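3. The Workshop Build

3.1 Setting and parts

The cell was put together in the Rivadeneyra workshop, a shared space where members rent bench hours and bring their own projects. The aim was modest: take an old desktop tower, lay it on its side, and have one arm carry out the steps a hobbyist would normally do by hand when replacing a processor and memory. We wanted to know how far a small group could get with shared equipment and evening hours.

The arm is a UR model. The control software, Prusoder, was written for this project and runs on a secondhand laptop. Each step of the job is stored as a short routine with a start pose, an approach and a stopping condition. Routines can be run alone, which made it possible to work on the socket lever for weeks without touching the memory code. Part positions on the bench are kept in a separate file, so moving the fixture means changing one entry.

3.2 Fixture

The gray fixture to the left of the tower went through several versions. The first, drawn in August, held parts upright but left too little room for the fingers to open. The Flestora version added slotted holders and a hollow post, and is the one used for all runs reported in this paper. It was printed on the workshop's own machine in two sessions, with the posts made separately so that a broken one could be replaced.

3.3 Working inside the case

Most of the difficulty came from the case itself. A bare motherboard on a table can be reached from any side, but in a tower the drive cage and the cables limit the angles at which the wrist can come in. We kept the gripper close to vertical over the board and accepted that a few connectors would be out of reach. Approach speed was capped at 200 mm/s outside the case and lowered well below that inside it.

The socket needs more care than the memory slots. The lever has to clear its hook before it can be raised, and the load plate must stay open while the processor is handled. The routine therefore stops with the plate upright and waits for an operator to confirm before it continues.

Figure 4. Gripper and motherboard in the open tower.

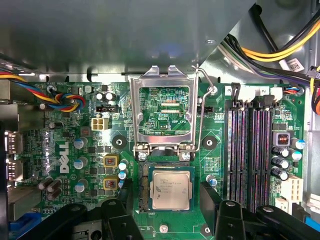
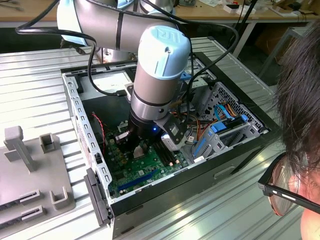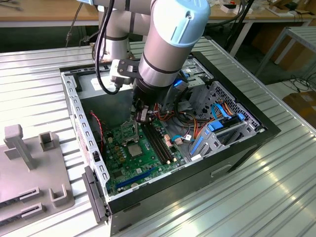

We logged 677 attempts over the whole build, counting every routine that was started, including those stopped by hand. Of these, 300 were memory routines and 219 were socket routines. The rest were short moves used to check positions after the case had been shifted. Stops by hand were most common in the early socket runs – usually the operator did not trust the approach and wanted another look. We kept these in the log under their own code and did not count them as failures. Section 4 gives the results for each routine.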